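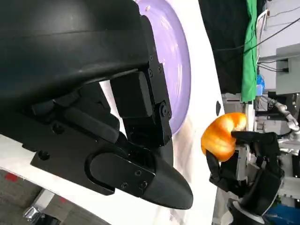 The first sermon I ever preached at Drustik was supposed to last 20 minutes and I was done in six. I know because Miloslav Hudec timed it on the big steel watch he kept in his jacket pocket, and he showed me afterward, tilting it toward the window so I couldn't miss it.

"Six," he said. "The Lord took longer over the fish."

I laughed, and then I went and sat in the car and cried with the heater on. I was thirty-one, I'd driven 288 miles from Baritz with two suits and a cat, and I'd just used up everything I had to say about grace before people had finished unwrapping their cough drops.

Let me back up a little. Drustik Chapel had been without a preacher for most of two years, and I'd been without a pulpit for about as long, so we weren't either of us in a position to be picky. My last church, over in Bai, had asked me to "take a season." That's how they put it. I'd told a couple of the elders (privately, I thought!) that some mornings I stood up to pray and it was like talking into a coat closet. By the weekend everybody knew. They were very kind. They brought me three lasagnas and took my key.

So when Drustik called I didn't say a word about it. I preached short and I preached safe. I did the lost sheep, the lost coin, and the one about the mustard seed, all summer long, and I got so I could stretch them to fifteen minutes if I read the passage slowly and told the story about my grandmother's cellar. People shook my hand at the door and said nice things about my voice.

Miloslav didn't. He'd shuffle past in his brown hat, show me the watch, and go on down the steps to his truck.

In October I drove out to his place to ask him what his problem was. I'd practiced it the whole way, and I had a pretty good speech, too, with a verse in it. He lived past the Drellitell turnoff in a house that leaned, and he let me in and put soup in front of me before I'd gotten my gloves off. Cabbage and something. I ate two bowls. You can't really accuse a man of anything with his soup in your mouth, so I asked him about the watch.

He said it had been Reverend Kolar's, the one who'd buried his wife. Kolar had gotten up that morning in front of the whole church, opened his Bible, and said nothing at all for eleven minutes. Miloslav had counted every one of them. Then Kolar had said, "I don't have it today, folks. Does anybody have it?" And a woman in the back had started singing, badly, and a few more came in under her.

"Best sermon I ever heard," Miloslav said. "He gave me the watch when he retired. I think he thought I was complaining."

"Are you complaining about me?"

He thought it over. He had a heel of bread and he was going around the inside of the bowl with it.

"You talk like somebody's standing behind you," he said.

I drove home with the radio off. I didn't sleep much, and around four I got up and fed the cat and took out the sermon for Sunday, which was the mustard seed again, God help me, and I wrote on the back of it. Just the coat closet. What it smelled like in there, how long I'd stood in it, and how I kept going back in anyway because it was the last place I'd heard anything.

I'd love to tell you it went over big. My hands shook so hard I had to lay the paper flat on the pulpit, and I lost my place, and one couple got up and left during the second page (they're Methodists now, over in Drellitell, and we wave). Mrs. Orlik in the front row looked at her shoes. When I got to the end I hadn't written an ending, so I stopped. The furnace kicked on. Somebody's kid dropped a hymnal.

Then an old dairy farmer on the aisle, a man I'd never heard say anything but "morning," cleared his throat and said, "Mine's more like a well." And he put his hat on his knee and told us about it – not for long, a minute maybe. And after him his daughter said something, and after her nobody did, and we sang number 288, which I swear I hadn't picked for the mileage.

At the door Miloslav came by last. I held out my hand for the watch like a kid waiting on a report card.

"Forgot to wind it," he said, and went down the steps to see if his truck would start.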